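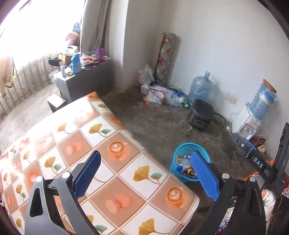
Pads back on, fingers open, about to start the checks. Bolts not final tight yet

Right, thread on looking after the hand-held gripper, as three people have asked me this month and I keep typing the same answer in DMs. This is how I do mine. Noreen Rajput set hers up differently and hers works too, so don't @ me

1/ Pads first. Always pads. Blue textured ones, they pick up everything. Hair, crumbs, cardboard dust. Once they're furry they slip and then your finger width readings are rubbish, because you squeeze harder without noticing

2/ Damp cloth, bit of washing up liquid, wipe along the texture not across. Let them dry flat. NO alcohol. Did that in March and one went shiny in a week, had to bin it

3/ Pads come off with the bracket, not off the bracket. Peel it off the bracket and you tear the backing. Ask me how many I tore. Don't

4/ Bolts. Two big round heads on the arm each side. These are what work loose. Quarter turn each, left, right, left, right, then round again. If you do one side fully first the fingers sit crooked and you'll spend the evening wondering why they don't meet

5/ Paint pen line across bolt head and arm once you're happy. Then it's one glance before a session. Line broken = it moved. Cheapest fix on this whole thread

6/ Open/close check. Slow, all the way, 18 times. I listen more than look. Should be one soft sound the whole way. A tick halfway means grit in the slide, stop there, don't force it

7/ Grit: dry brush, then a puff from one of those camera blower things. Then a tiny dab of dry lube, and I mean tiny. I use the Galer one, comes in a pen. Oil is a no, it turns to paste with the dust

8/ Jaxon Gill says he never lubes his and it's fine. Jaxon's is also the loudest one in the group so

9/ Zeroing. Fingers fully shut, hold it, hit zero, let go, shut again. If the second reading isn't within a hair of the first, do it over. Mine wanted four goes today, new pads are always a bit springy

10/ Then open fully and write the number down. I've got mine on a bit of tape inside the case lid. Fully open should read 1393 on my unit, raw counts not mm. Yours will be diffrent, thats the point of writing it down

11/ Lens wipe LAST. Not first. You will touch it while doing the bolts. Everybody touches it while doing the bolts

12/ How often:
pads, every 100 grabs or when they look grim
bolts, glance every session, proper go weekly
slide, when it ticks
pads replaced, 500 grabs, less if you do a lot of cardboard

13/ Spares. I got pads from Stilto, fit was good, a touch thick so re-zero after. The Cukis ones are softer and grip better on bottles but they wear at the tip. Gauthier do the bolts in packs, get the pack, you will drop one and it will roll under something

14/ Someone asked about the handle. Mine had a wobble last month, turned out (typo'd this as turnip first time, nearly left it) to be the screw under the grip, not the joint. Check that before you strip the whole thing down. I stripped the whole thing down

15/ Test pick after all that. Something light, something slippy, something squashy. I do an empty plastic bottle, a crisp packet and a rolled up sock. If it drops the bottle go back to 2, if it drops the sock go back to 4

16/ Kit list for the ones who'll ask anyway: hex key, soft brush, blower, paint pen, cloth, lube pen, tape. Lives in the case. If it doesn't live in the case it's gone

Edit: yes the paint pen comes off, nail varnish remover on a cotton bud, keep it AWAY from the pads

Edit 2: Noreen does her bolts with the fingers shut, I do mine open. She reckons they line up quicker that way. Will try it next time and report back under this one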